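Darnix Helpdesk
Ticket 142: Booking calendar shows the wrong hour after the clocks change
Opened by: Kulsoom Mirani, Stirnwood Community Rooms
Handled by: Arsalan Rind
Status: Closed

Kulsoom Mirani wrote:

Hello there, and I'm sorry to be a bother when I know you must be busy. We've been using your booking calendar at Stirnwood since the spring and on the whole we're very fond of it (even my colleague at the front desk, who swore she'd never give up the paper diary, has come round!). But since the clocks went back in October, something odd has been going on. Any repeating booking made before the change now appears an hour early. The choir, who have had the main hall at 7 pm for as long as I can remember, are down for 6 pm, and so they clash with the children's judo. New bookings go in perfectly well. I've tried logging out and in again, and I've tried it on the old computer in the kitchen office, with the same result both times.

Could you have a look when you get a minute? The judo parents have been very good about it but I'd like to get it straight.

Arsalan Rind replied:

Hello Kulsoom, no bother at all, and thank you for explaining it so clearly, it saves a good deal of back and forth. I have a fair idea what this is. Could you open Settings, then Venue, then Region, and tell me what it says beside "Time zone"? And would you also let me know whether the repeating bookings were typed in by hand or brought across from your old system?

Kulsoom Mirani replied:

It says "Fixed offset, UTC+1". I don't remember choosing that, but I was filling it all in with a cup of tea in one hand, so I wouldn't rule it out. The bookings were brought across from Ederent, which we had before you. There were 65 of them and your import page did the lot in one go, which I was delighted by at the time.
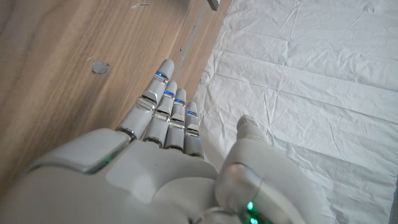
White hand, fingers extended

Arsalan Rind replied:

Thank you, that's exactly what I needed. The time zone is the culprit. A fixed offset doesn't know about summer and winter time, so everything brought across from Ederent was pinned to the summer hour. Your new bookings look right because the booking form takes its time from your own computer, and the two have been quietly disagreeing ever since.

Please try the following, in this order:

Go to Settings, Venue, Region and change the time zone to "London".
Press Save and wait for the green bar to finish.
Open Bookings, then Repeating, and tick "Select all imported".
Choose "Recalculate times" from the menu on the right.

Don't tick the ones you've added by hand, as they're already correct and would end up an hour late.

Kulsoom Mirani replied:

Well, that has nearly done it! The choir are back at 7 and judo has its hour to itself again. I'm left with 2 bookings that haven't budged, both for the Niazi family's Urdu reading group in the small room. I've ticked them and recalculated 3 times now and they sit there at 4 pm looking at me. They ought to be at 5.

Arsalan Rind replied:

Very glad to hear about the choir. I've had a look at the reading group and both of those have a padlock beside the name, which means somebody has locked the booking against changes. Click the padlock, recalculate, and lock it again afterwards if you'd like to keep it that way.

Kulsoom Mirani replied:

Padlock found, and both are now at 5 pm. I had taken it for a sign that the room had to be locked up afterwards! Thank you ever so much for your patience. Please do close this one, and I'll check everything again when the clocks go forward.

Ticket closed by Arsalan Rind. Note added: suggest a warning on the import page when a venue is set to a fixed offset.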